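Desk top cups after adding a monitor riser, do I fix the top or the frame?

Posted in Furniture & Woodwork > Desks and Tables
Viewed 2,703 times

Gun-woo Chae

I have a Destora desk, the older version with the steel frame and a separate top. The top has a light wood grain finish and rounded corners. I can't tell whether it is solid wood, veneer over board, or printed. The top is 31 inches deep and 21 mm thick.

In September I put a two-tier metal rack at the back for a screen and some test gear. Total load including the rack is 20 kg, measured on a bathroom scale. Since then the top has developed a dip across its depth. With a straightedge laid front to back I can slide a 2 mm feeler gauge under the middle. Left to right it is still flat within what I can measure.

The frame has two side rails and one crossbar toward the back. The top is held by eight screws through plain round holes in the rails. No slots.

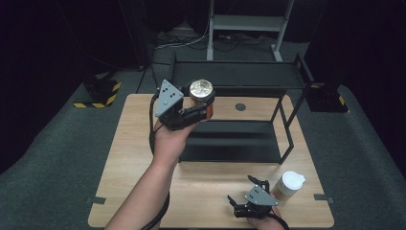
Chae-won Ahn

Before you buy anything, take all the load off and leave it off overnight, then measure again at the same time of day. If the gap closes, you have deflection under load and the fix is a stiffer support. If the gap stays at 2 mm, the top has either crept or cupped, and those need different treatment.

A dip front to back with no dip left to right is the pattern I would expect from cupping in a solid top with the grain running along the length. Wood moves across the grain and hardly at all along it. Your screws are in plain round holes, so the top cannot slide on the rails as it swells and shrinks. It bends between the screws or it splits. The rack may have nothing to do with it beyond the timing. September is when a lot of houses go from humid to heated.

To find out what the top is made of, take it off and look at the edges and the underside. On solid wood the lines on the face carry over the end as end grain. On veneered board the end shows a core, or a strip of edging glued over it. Printed surfaces usually repeat somewhere, so look for the same knot or the same arch twice.

If it is solid:

Remove the screws. Enlarge the holes in the rails into slots running front to back, 5 mm longer than the screw diameter. Leave one row of holes round so the top has a fixed reference. Use pan head screws with washers, snug but not tight.

Check whether the underside was finished. A top sealed on the face and left bare underneath takes up moisture on one side only. Two coats of the same type of finish on the bottom will slow that down.
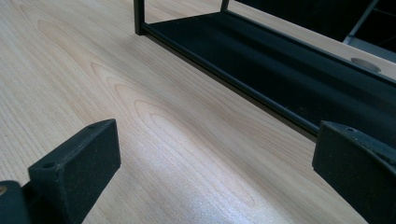 Let the top sit on edge with air on both sides for a couple of weeks before you put it back. Do not clamp it flat and screw it down while it is still cupped, it will pull the threads out of the wood sooner or later.

If it is board, none of the slot business matters much. Particle board and MDF creep under steady load, and the set does not come out. Turn the top over if both faces are usable, or add two steel angles underneath running front to back. 25 x 25 x 3 mm is enough for that span. Screw every 6 inches and keep the screws short enough that they stop well inside the 21 mm.

Pyo

I had the Valter desk which I think uses the same frame. Put a block under the crossbar and forget about it. 2 mm is nothing

Gun-woo Chae

Unloaded it at 9 pm and measured again at 9 pm the next day. The gap is down to a bit over 1.5 mm, so most of it is permanent. I pulled the top. The underside is bare and the ends show end grain, so it is solid. Two of the screws along the front had already started to strip.

I will slot the rails this month. Does the finish underneath have to match exactly? I don't know what the factory used.

Chae-won Ahn

No. Oil-based polyurethane or shellac will both slow the moisture enough. Plain oil does very little. For the stripped holes, drill out, glue in a hardwood dowel, and drill a new pilot hole. Plundirdale sells threaded inserts that would also work, but check the length against your 21 mm first.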